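Handheld gripper pair, home build: inspection checklist with comments
Revision after the April rebuild. Inspected 31st May.

Scope

Covers the two handheld grippers, their battery modules, the cabling, the recording laptop and the area they are used in. Does not cover the tabletop arm, which has its own sheet. Work through the items in order with the grippers switched off until the sheet says otherwise. Mark each item OK, FIX or STOP. A STOP ends the session.

Comments under an item are from this inspection unless they say "carried over".

Section 1. Mechanical, power off

1.1 Jaw pads seated, no lifted corners
OK, both sides. Carried over: the pads bonded with Wakov adhesive have held since April. The earlier pads, on double-sided tape, crept toward the tips under load and exposed the screw heads.

1.2 Jaw screws at full depth, no heads proud of the pad
OK left. FIX right, one screw a quarter turn loose. Removed, cleaned, refitted with medium threadlocker. Check again next time even if it looks fine.

1.3 Jaws close parallel
OK. Closed on a strip of copier paper at the tip, middle and root. Paper should drag the same at all three. Slight difference at the root on the right gripper, within what we accept.

1.4 Housing free of cracks, especially around the handle joint
OK. There is a print line below the joint that looks like a crack under a flashlight. It was there when the part came off the printer. Compare against the pencil mark at each end; if the line has passed either mark, STOP.

1.5 No sharp edges where the hand or forearm can reach
FIX. Burr on the inside of the left trigger guard. Scraped and sanded with 400 grit. The 200 grit in the drawer is too coarse for this and leaves a fuzzy edge.

1.6 Labels present and legible
OK. Replace a label if it starts to peel. A loose one ends up in the jaws.

Section 2. Batteries and charging

2.1 Modules not swollen, split or dented
OK. Lay each module on the glass plate and press opposite corners. Any rocking is a STOP for that module.

2.2 Contacts clean and straight
OK. Wiped with isopropyl on a cotton swab. Let dry before fitting.

2.3 Latch holds when the gripper is shaken downward
OK left. OK right, second try. The first time the latch had not clicked. Listen for it.

2.4 Charger on the ceramic tile, nothing within reach of it that burns
FIX. A roll of shop towels was on the shelf directly over the tile. Moved to the other wall. This has been written up before.

2.5 Nobody charges a module while it is fitted to a gripper
OK. Rule stays. The handle has no venting to speak of.

Section 3. Cables and the work area

3.1 Cables undamaged along full length
OK. Run each one through a dry cloth by hand. Look hardest at the last hand's width before each connector.

3.2 No cable crosses the walking route at ankle height
FIX. Rerouted along the baseboard and taped. Loose cable on the floor beside the work surface is allowed only while the operator is settled in position, and it is picked up before anyone stands.

3.3 Work surface will not shift or slide during a run
OK for the Multitska bench. For soft surfaces see 5.4.

3.4 No jewelry, lanyards or drawstrings on the operator
OK. Sleeves above the wrist or snug at the wrist.

3.5 Loose small items cleared from the surface
OK. Pins, tags, paper scraps, buttons. Check the folds of any cloth by hand as well as by eye.

Section 4. Power on, no load

4.1 Indicators come on at both modules
OK. Do not go on with a module that shows nothing, even if the jaws respond.

4.2 Jaws open fully when the trigger is released
OK. Repeat 30 times per gripper. Right gripper hesitated once near the end of the count. Did not recur. Noted here in case it does.

4.3 Stop switch cuts both grippers
OK. Test from the operator's position and again from the laptop. The switch is a Stestia panel type in a printed box. Its lid works loose, so press it down before testing.

4.4 Logger receives both sides
OK. If one side drops out, restart the Magalhães logger before touching any wiring. Most dropouts so far have been software.

4.5 Temperature of housings after idle
OK. Back of the fingers on the housing. If it is uncomfortable to keep them there, STOP.

Section 5. Under load, soft goods

5.1 Start with a single layer of scrap fabric
OK. Old pillowcase. No snags, no pulled threads.

5.2 Grip at the corners, pads fully covered by cloth
OK. Watch for cloth bunching along the top edge when both sides pull. A thick roll there changes the load on the jaws and should be shaken out before the next grip.

5.3 Tension applied by moving both hands apart slowly
OK with the blue-gray knit piece, stretched between the two grippers over the duvet. Pull lines starting at the gripped corners are normal for a knit. Stop pulling once the top edge is straight; anything past that loads the jaw screws for no benefit.
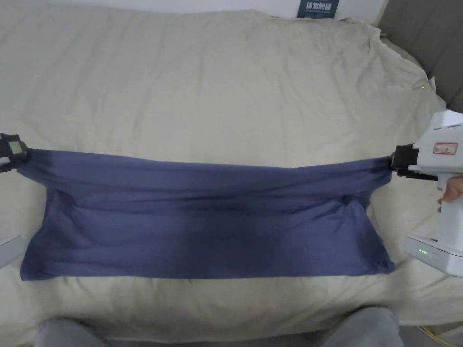 5.4 Kneeling position stable on a soft surface
OK with a comment. A duvet hides the edge of the mattress, so find the edge by hand before kneeling. Keep both grippers in front of the knees. Battery modules may come near the bedding during a run but are not to be parked on it, powered or not.

5.5 Release is clean, cloth drops without help
FIX. Cloth stayed on the left pad twice in 19 releases. Pad was dusty with lint. Brushed, then no more sticking. Add a dry brush to the kit.

5.6 Fingers stay behind the guard during grip changes
OK. If cloth has to be freed by hand, switch off first.

Section 6. Shutdown

6.1 Stop switch pressed, then modules removed
OK, in that order.

6.2 Log file closed and copied
OK.

6.3 Cables coiled and hung
OK. Large loops, no tight wrap around the handles.

Open items

Right jaw screw: recheck at next inspection (1.2).
Right gripper hesitation: repeat the full count before next use (4.2).
Stop switch box: print a new lid with a deeper lip (4.3).
Brush for the kit: to buy (5.5).

Result: cleared for soft goods only. No rigid objects until the first two open items are closed.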